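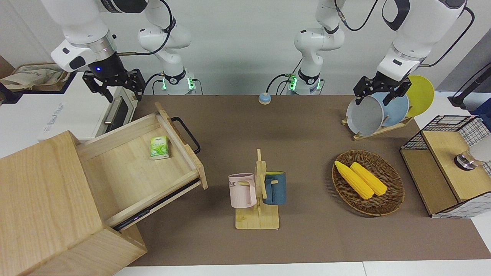 Moved into the Whitfield place last week. Kitchen is small, so I've been reading up on what it costs to run things before I buy any more of them.

The big oven here is electric and old. It takes forever to heat for one tray of potatoes. My electric bill in October was the worst of the year and I baked almost every night.

Consuelo Ccori downstairs switched to a countertop oven and uses the big one for holidays only. Hers does four chicken thighs at 400 in the time mine takes to warm up.

Things I checked on the lease: no gas, no window AC, no space heaters. Countertop appliances are fine.

Also learned the kitchen outlets on one wall share a breaker. Kettle and toaster together will trip it. Ask me how I know.

Next up is the water heater. If anyone has turned theirs down and kept it there, tell me what setting you use.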